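4.2 What the gap between seasons does to recall

Much of the trade writing on limited series takes it as given that a long wait between seasons builds appetite. We were not persuaded when we began, and the material in this section did little to change our minds. The claim is usually backed by social media volume in the week a trailer drops, and volume of that kind tells us that people are talking. It does not tell us whether they remember the show well enough to follow the next six hours of it.

Our sample came from the Inwood viewer panel, which keeps a running record of what its members watched and when they finished it. We drew 368 panelists who had completed the first season of the crime drama Drakine and who had said, at the time, that they meant to watch a second. They were split by the length of the wait they would face. One group was invited to an early press-style screening of the new season's opening episode; the other saw the same episode on its ordinary release in December. Both groups filled out the recall form before viewing, with no recap offered.

The form asked for plot events, character names and relationships, and the outcome of the main case. We scored plot and character separately. Earlier work on serial drama tends to fold them into one number, and we think that is a mistake. A viewer can remember perfectly well that the detective lied to her sister and have no idea who was arrested. In our pilot run this happened so often that a combined score would have hidden the main pattern in the data.

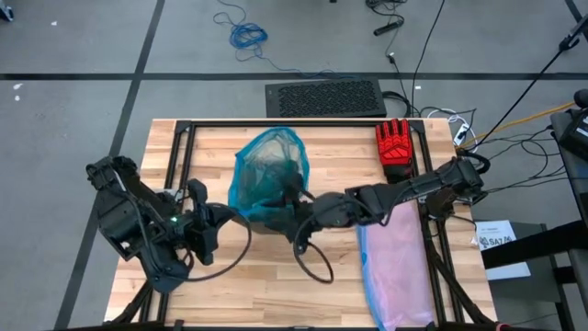 Plot recall dropped sharply with the longer wait. Character recall hardly moved. Of the panelists in the longer-wait group, 46 percent could not say who had committed the central crime, although most of these same people could name the lead and describe her troubles with her family. The usual reading would be that character is what matters and that plot is a kind of scaffolding viewers are happy to lose. We would be slow to accept that. Drakine gives its lead a great deal of screen time and a very well known performer, and the face of that performer was on magazine covers and awards broadcasts for much of the gap. A panelist who recognized her on the form may have been drawing on any of those.

We tried to deal with this by adding a second title, Kilberg, whose cast was largely unknown outside its home market when the first season aired. Here character recall fell too, if less than plot recall did. The difference between the two shows is suggestive and no more than that. Kilberg was also shorter, was released all at once, and drew viewers who reported watching it in one or two sittings, often late at night. Any of these could lower recall without help from the wait.

A word on intention to watch. Panelists in the longer-wait group said they were just as eager for the new season as those in the shorter-wait group, and publicity departments will no doubt find this pleasing. But stated eagerness was collected on the same form as recall, directly after a page bearing the show's title card. We doubt that people who have agreed to come to a free screening will often write that they would prefer to be elsewhere. The eagerness scores are given in the appendix for completeness and we draw nothing from them.

The recap question is harder. Streaming services now place a short recap before most returning dramas, and it could be argued that the loss we measured is repaired in ninety seconds. We ran a small follow-up with the Begum edit, a recap cut for the broadcaster version of Drakine, and found that it restored the names of suspects but not the reasons they were suspected. Viewers came out of it able to answer the form and still unable to explain why the opening scene of the new season should worry anyone. Whether that counts as repair depends on what one thinks a crime drama is for.

Figure 3
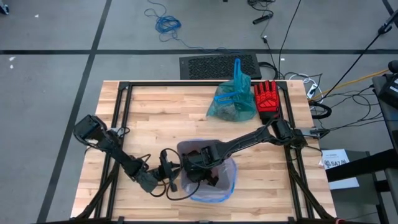
Free-text answers were coded by two readers working apart, using a scheme with 9 categories. Agreement was good for events and poor for motives, and we were more troubled by the second result than our reviewers were. Part of the trouble lies in how much is taken as an answer. Asked to describe a still in one line, one reader will put down a small trash bin and two black robot arms mounted on opposite sides of a frame, and another will write only that there is a table, and a coder has to decide whether the second reader missed the bin or thought it not worth a mention. Answers about motive raise the same problem in a worse form. "She was angry" may be all a viewer remembers, or all a viewer could be bothered to type. We counted such answers as partial recall. A stricter rule would widen the gap between the groups, and a looser one would narrow it, without changing its direction.

Two limits should be kept in mind before anything is made of these results. The panel is older than the general audience for either show, and its members are used to being asked about television, so they may pay closer attention than most. And the early screening took place in a theater on a Monday evening, with other people in the room, while the December group watched at home. We asked everyone to complete the form before the episode began but could only enforce this in the theater. If some home viewers peeked at an episode guide, the true loss over the longer wait is larger than the one reported here - a possibility that should give pause to anyone planning another three-year break on the strength of a busy trailer week.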